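In Defense of the Can Shelf

When I moved from Peltska to Utthorpe, I brought with me the habit of keeping canned food in order. My neighbors find it a little strange. They put the cans in the cupboard as they come from the store, and when they need tomatoes they take out everything until the tomatoes appear. I did this too for one winter, and by January I owned eleven cans of chickpeas.

I believe a can deserves a proper place. I do not mean an expensive system. In Ustport there is a shop which sells plastic can organizers for 71 dollars, and I think this is too much money for holding soup.

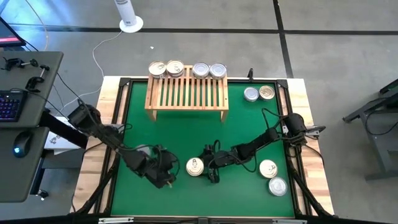 A simple wooden rack with slats is enough for most households. The cans can lie on their sides, so you see the lids, and you take one without moving the others. My own rack is low and quite ugly, and I have used it for six years.

Some people say that order in the pantry is a waste of time. Maybe for them it is. But I spend only a few minutes after shopping, and I put the older cans where my hand goes first. In exchange I do not stand in the kitchen at seven in the evening, hungry, reading labels with a flashlight. I also stopped buying chickpeas.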